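Notebook entry, October
Visitor Safety and Travel Desk, Pevham office

Subject: review of the evening incident drill, hotel district route

The desk ran its second drill of the season between 6:40 and 9:15 in the evening. The purpose was to test how quickly guests of partner hotels can be reached and accounted for when a serious incident closes streets within walking distance of their lodging. The first drill, held in the spring, used a daytime timetable and was judged too easy. Most guests are out of the building at dinner time, and the desk's written procedure had never been tried under those conditions.

Three hotels took part. The guest list for the drill held 87 names, all of them staff or students who had agreed to carry a telephone and follow an ordinary evening plan. The incident was placed at the crossing beside the Skerkotard shopping arcade. At 7:05 the duty officer declared the crossing closed and sent the first message through Evus.

Replies came in unevenly. After ten minutes the desk had heard from 50 guests. The remainder were slower, and the call log shows two causes. Several participants had entered a home number at registration and did not receive the text while roaming. Others read the message and took it for a hotel promotion. The opening line will be rewritten so that the word "safety" and the name of the street appear before anything else.

At 7:31 the list stood at 26 guests without contact. Front desk staff then began calling rooms and checking dinner reservations, as set out in section 4 of the procedure. The last guest was confirmed at 8:22. The Domański hotel finished its share first. Its night staff keep a paper sheet of dinner plans at the counter, and the other two houses have been asked to consider the same practice.

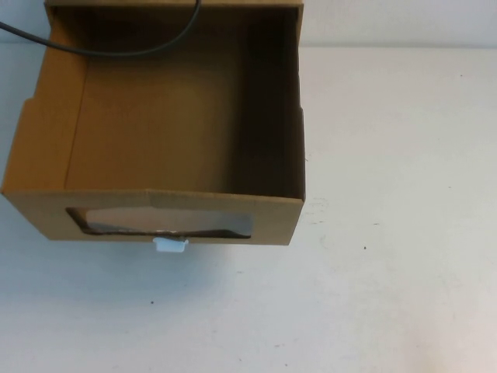

Cardboard box with window opening in the front wall.

Taxi arrangements remain unsatisfactory. The agreed pickup point was on the closed side of the arcade, and drivers were sent there for nearly a quarter of an hour before the error was noticed. A second pickup point north of the canal has been proposed. The map in the guest folder must be changed at the same time, or the two will disagree again.

Open items:
Revised first message, in four languages, to be circulated for comment.
Registration form to ask for the number in use during the trip.
Embassy contact page to be checked; one listed night line was not answered.
Decision still needed on whether restaurants should receive the alert directly.

The next drill will use a later start, after 10 p.m., with reduced front desk cover. Logs from this one are in the shared folder under the drill number.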